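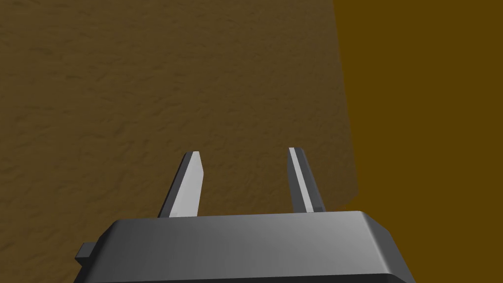 Pui-shan Cheung replied first, asking whether the wrist camera in the simulator had been set to the same field of view as the one on the bench, and the original post was edited to add that. The edited version follows.

Wrist view in sim doesn't match my home-built arm
posted by dorkent_garage

I'm building a small arm in my garage with a two-finger gripper, and I've been testing grasps in simulation before I run them on the hardware. The render at the top is from the simulated wrist camera with the gripper open over the brown textured surface. Field of view is set from the lens data sheet, so I don't think it's that.

My trouble is with the close command. On the real gripper I send a value from 0 to 1,000 and the fingers move at a steady speed. In sim the same command makes them snap shut in one or two steps, and if there's a block between them it shoots out sideways. I've tried lowering the gain on the finger joints to 200 and it still happens. Time step is 5 ms. Is this a friction problem or a controller problem?

Pui-shan Cheung

Controller first. Your real gripper has a speed limit in its firmware and the sim joint doesn't, so it goes to the target as fast as the force limit allows. Don't send the final position in one go. Ramp the target over a second or so and set a velocity limit on both finger joints if your simulator has one.

Then drop the time step to 2 ms. At 5 ms the fingertips can sink into the block before contact is worked out, and the solver pushes it back out hard. That would explain the block flying off. Leave friction alone until those are fixed, or you'll be tuning two things at once.

Also check the mass of the fingers in your model file. I had mine in grams where it wanted kilograms and lost most of September to it.

ringate2

just turn friction way up, worked for me. never touched the time step

dorkent_garage

Ramping the target fixed the snapping. The block still jumped a little at 5 ms and stays put at 2 ms, but the sim runs slower now. Finger masses were fine. I tried the high friction too and the block stuck to one finger after release, so I put it back to what it was. Next job is matching the closing speed to the real one, which I'll time with the phone tonight.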